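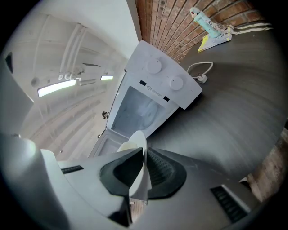 Our project this year was to build a hand-held gripper that a person could carry about and use on ordinary kitchen things, and then to find out how much of what it learned could be passed on to the small arm at home. We called it Luvura, after a good deal of arguing. The worktop in the shared workshop at Tosthorpe was where most of the work happened, and it suited us well. There is a compact white appliance with two round knobs on it, a white plug and cord lying on the dark grey counter beside it, and a brick wall behind, so there was plenty of clutter for the gripper to find its way through. We wanted that from the start. A bare table would have made our lives easier, but very few kitchens have one.

How we came to it

The idea began in July, when two of us were trying to get a second-hand arm going in a garage. The arm itself ran nicely once we had cleaned the joints, but we had no good way to show it what to do. Moving it by hand was tiring, and steering it with a game controller was worse (one of us managed to push a full sugar bowl off the table that way, and we were finding sugar for weeks). Our supervisor suggested that we forget the arm for a while and build only the hand, with a camera fixed to it, and do the jobs ourselves. So that is what we did, and we are very glad of the advice!

The build

The fingers took the longest. The first pair was printed in one piece and far too stiff, so that anything round simply popped out. We then tried black rubber pads, and these were better straight away. We ended up with the two pads leaning in towards each other, which gave us a decent hold on cups and other curved things and a rather poor one on anything flat. Wieser, the small shop near the workshop, let us have a bag of mixed springs for very little money, and we went through most of them before the trigger felt right. Too strong and your hand aches by lunchtime, too weak and the fingers don't open again by themselves.

The wiring is nothing to be proud of. We had meant to make a proper board and never got to it, so there is a good deal of heat-shrink inside and one joint that we have soldered more times than we would like to admit. It does work, though, and it has survived being dropped twice.

For the software we used a small logging program that we wrote ourselves and named Osurano. It starts and stops a recording with one button and saves the finger opening alongside the video. The early version lost the end of every recording if you pressed the button too quickly, and it took us an embarrassingly long time to notice.

Recording and sorting

We had set ourselves a target of 2000 recordings and did not reach it. By 18th December we had 1627, of which 278 had to be thrown away, mostly for blurred video or for a hand in front of the lens. Sorting them took over 2 weeks of evenings with a pot of tea, and if we were starting again we would sort a few every day as we went along. We did find that people get quicker and sloppier as a session goes on, and the later recordings from a long afternoon were nearly always the weaker ones, so short sessions are well worth the bother of setting up again.

What the arm made of it

The arm learned to pick up a cup and put it down again fairly reliably, provided the cup stood near the middle of its reach. Close to a wall it became timid and tended to stop short. Turning knobs was a different matter. It would reach the knob, close on it and then pull instead of twisting, and we think the rubber pads are partly to blame, as they bend a little before they grip. A narrower pair is half drawn, and we should like to print it before the arm goes back to its garage for the spring.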